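Can a machine clear the table yet?
Gallery | Sun 19 February

Sombat Onsri has spent the winter looking at whether robots can manage ordinary jobs around the house and on the shop floor. The short answer is some of them, slowly, and with a lot of second tries.

Most of the work at Mikgate is table work: picking things up, putting them on plates, taking them off again. A person does this without thinking. An arm with two fingers has to find the object, decide which way round it is lying, come in at the right angle and close by the right amount.

Onsri's notes give 194 attempts at moving one small item between a plate and the table. Of these, 82 went through without anyone stepping in. Bottles were harder than blocks. A bottle is narrow at one end and wide at the other, and if it is gripped near the cap it tends to swing.

Plates bring their own trouble. The rim gets in the way of the fingers, and a light plate slides if it is nudged. People hold the plate still with the other hand, but the arm at Mikgate has no other hand.

Shop-floor jobs such as filling a shelf have gone a little better, as the items mostly stand upright and in rows. Flilton will be the next site, with trials there planned for May. The aim is 500 attempts using 2 arms.

Click the picture for the larger version.

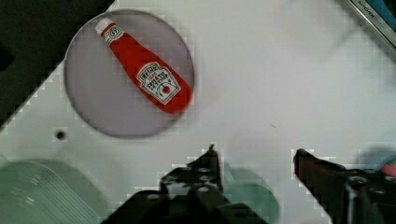
Toy ketchup bottle on a plate, gripper open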